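Stilleck Students Advance Household Robotics Project

Mar 11, 2022

The Stilleck Technical College student robotics club has completed the second stage of its Home Assistance Project, a yearlong effort in which undergraduates program a robot arm to carry out ordinary tasks in domestic kitchens. The club reported on its progress at the Department of Engineering's spring review, held in the Sala lecture hall.

The project, known on campus as Hetia, has 19 student members this year, drawn from the mechanical engineering, computer science and occupational therapy programs. It is supported by an equipment grant from Zidico, which also provides two days of technical training each semester.

During the first stage, completed in the fall, students worked only with foam blocks and plastic cups on a laboratory bench. The second stage moved the work into furnished kitchens, where counters are shared with appliances, food containers and utensils. Students are required to leave each kitchen as they find it and to plan the motion of the arm accordingly.

Cutting boards were chosen as one of the principal objects for this stage. A board is flat, wide and heavy for its thickness, and a two-finger gripper must approach it at the edge and at a shallow angle. Students recorded 322 attempts at locating, sliding and lifting boards of different sizes. Of these, 81 were set aside for a detailed review of finger position and approach speed.
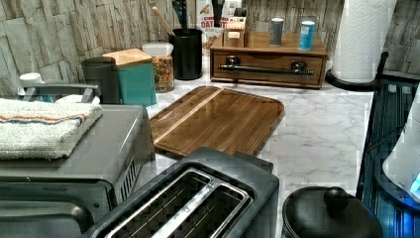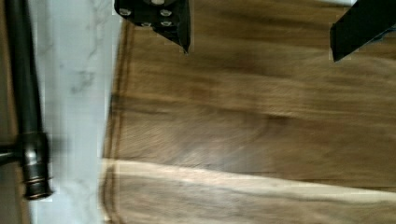 Surfaces with strong patterns remain difficult for the software, according to one club member, who told the review that wood grain and stone veining had at first been read as object edges and that the group had spent most of the winter correcting the error. The member added that the club would prefer to work more slowly and keep its records in good order, as next year's students will depend on them.

The occupational therapy students are responsible for the selection of tasks. Their list was prepared after interviews with older adults living independently and gives priority to work that requires reaching across a counter or lifting with both hands. The engineering students then divide each task into separate motions, which are tested individually before being combined.

Members receive two academic credits for the year and are expected to attend a weekly laboratory session, submit a written log and complete the department's safety course before operating the arm. A supervising instructor is present whenever the arm is powered.

The third stage will begin later in March and will address drawers, jars and lidded canisters. The club also intends to present a paper at the regional undergraduate engineering meeting and has requested 54 additional hours of laboratory time for its preparation.

Applications for next year's Hetia group are open to students in all programs who have completed one semester of programming or design. Forms are available at the Department of Engineering office.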